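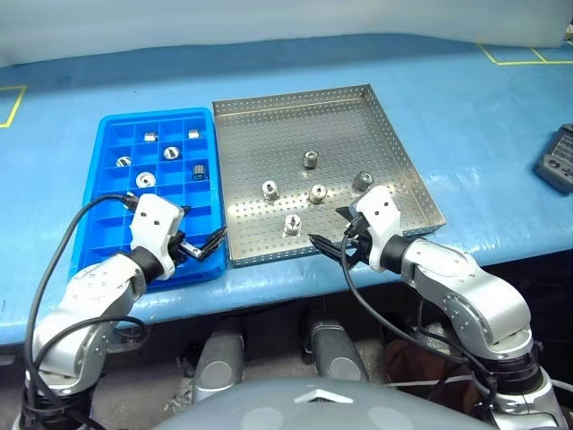

Sorting metal parts with two arms: what we learned (thread)

1/ OK so the paper from our little group at Clavent is finally out as a preprint (2025-05-28, I will remember that date forever) and I promised a normal-person version. Short one, I swear!

2/ The job: small cylindrical metal parts, a perforated metal tray, a blue box with dividers. Two arms, one over each container. Parts go from one to the other. Sounds boring, right? I've been obsessed with it since February.

3/ Shiny little cylinders are awful. Some stand up, some lie on their side, and the tray bounces light right back at you. Our first policy kept reaching for reflections like a cat with a laser pointer.

4/ So Ronja Sjögren had this idea: stop recording only tidy demos. Let the person driving the arms start from bad spots on purpose (finger too low, part tipped over, gripper half a part too far left) and record just the way out. We call these "recovery starts."

5/ We had 1659 demos in total and 305 of them were recovery starts. That's it. Same model, same training time, we only swapped those in for regular ones so the total stayed put.

6/ Then 400 test picks for each version. The plain one dropped or missed nearly three times as many parts. I made Tormod Moen rerun the whole thing because I didn't believe it, and he got the same gap (sorry Tormod, I owe you lunch).

7/ Where it helped most: parts tipped on their side, and parts close to the tray wall. Where it did nothing at all: two parts touching. It still tries to grab both, every time. We have a whole sad appendix on that.

8/ Somebody asked if the yellow tape on the table matters. Not for the model as far as we can tell, but we did keep the same blue cover and the same backdrop for every run, so please don't read this as "works in any room." We haven't tried that yet.

9/ Next up is the touching parts problem, plus a different tray from the folks at Bakke. If you've done recovery data with two arms, tell me how you picked your starting spots! Ours were mostly Ronja's gut feeling.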